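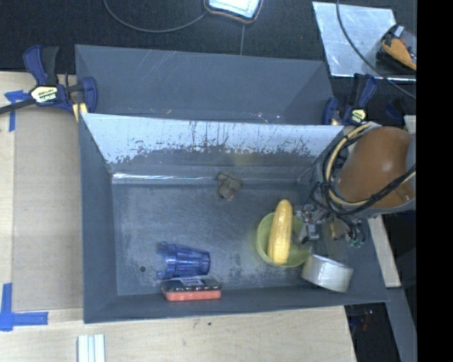

Planning a bench for a small robot arm: what to buy first, what to leave until later
Workshop Tips – updated 06/10/2024

If you've got the robot bug, welcome! I love this hobby and I'm delighted whenever somebody writes in to say they're finally setting up a bench for picking and sorting. Most of the letters ask which arm to get. I'd like to start with everything else, as the arm is the one thing you'll research to death anyway.

Write the job down before you price anything
One sentence will do. Mine was "pick up mixed household bits from one bin and drop them in another", and it settled nearly every question that followed. Reach, lifting weight, how wide the gripper opens – it's all in there if you look.

Split the money
My whole pot was 3710 pounds, saved up over rather a long while, and 2768 of it went on the arm (a used Distberg, with its controller). A further 800 went on the gripper, a camera and a decent lamp. What was left had to cover the bins, clamps, tape, cable and things to pick up, and it did, but only just! If I did it again I'd go for a cheaper camera and keep more back for spares.

Bins
Metal ones with sloping sides are lovely for this. Things slide back towards the floor of the bin, and you can knock them for years without caring. Buy two the same. Scratched second-hand ones are fine, and catering clearance shops often have a stack at the back. Measure the inside of the floor as well as the rim, because those slopes eat a surprising amount of room, and your gripper has to get down between them.

Clamps
Please don't skimp here. A bin that creeps across the bench by a finger's width will ruin an afternoon. I use bar clamps with padded jaws, one at each far corner, so the front stays clear. Check that the handles don't stick up where the arm wants to swing.

Tape
Blue tape is the best value thing on the bench. Mark the corners of anything that gets lifted off and put back. An L at each corner is plenty. Replace it when the edges start curling.

Things to pick up
Raid the toy box and the picnic basket before spending a penny. Plastic cups, small bowls, play food and little boxes are all good. Go for a real mixture:
Something see-through, which cameras find hard
Something long and thin, such as a toy corn on the cob
Something round that rolls
Something that can sit inside something else
I put 60 pounds aside for this and still have most of it.

Cables
Buy longer than you think. The cable needs a loose loop near the wrist so it can follow the arm about, and a short one will tug at just the wrong moment. Clip it well away from the bin rim.

Can wait
A fancy bench (a solid wooden tabletop is grand)
A second camera
The Xia quick-change plate, lovely as it is
Anything described as "pro"

Readers near Destesham might like to know that the Plarnetness swap day comes round again in May, and there's usually a table of used grippers and odd lengths of cable. Go early and take a tape measure.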